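Filed under: Club Builds > Student Robotics > Grippers

hakalton_coach — 3/16/19
Our club at Hatton is on its second season of the tidy-up project, and I wanted to share where we are with cloth, which has eaten most of our evenings since November. The kids can grab a block all day long. Give them something soft and it all goes sideways! We've been trying curved fingers, and we log every attempt in a big shared sheet (2,000 rows now, bless them). The blue cloth is our favorite test piece and also the one everybody complains about.

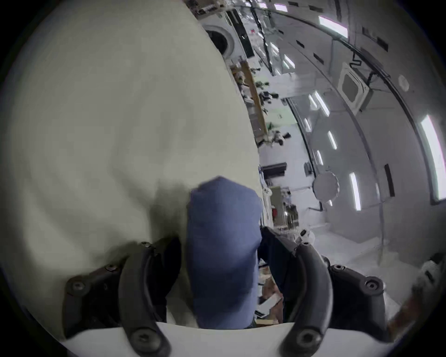 2 min read

My own feeling is that the fingers should close on a good fat wad and not fuss over an edge. Our success rate on wads is 80 percent — on edges I'd rather not say.

moyamom2
Lovely to see this, and please tell the kids so. I do have to disagree a little, though. If the job is putting cloth away neatly, a wad just leaves you a second job. Our Pluvville team went after corners from the start, and it was slow and there were some long faces, but they can fold now.

hakalton_coach
Fair point, and I've had the same argument with two of my seniors. Stowing is all the rules ask for, so we're stowing. How many of your corner grabs hold?

moyamom2
Roughly 70 percent on a good night. Thin cotton is worse.

gearbox_gus
I'm with coach on this one. Get it picked up first, worry about pretty next year.

Comments (2)
tinker_lu: Would love the screw sizes for those finger brackets!
oldshopteacher: Good thread, my bunch will enjoy reading it.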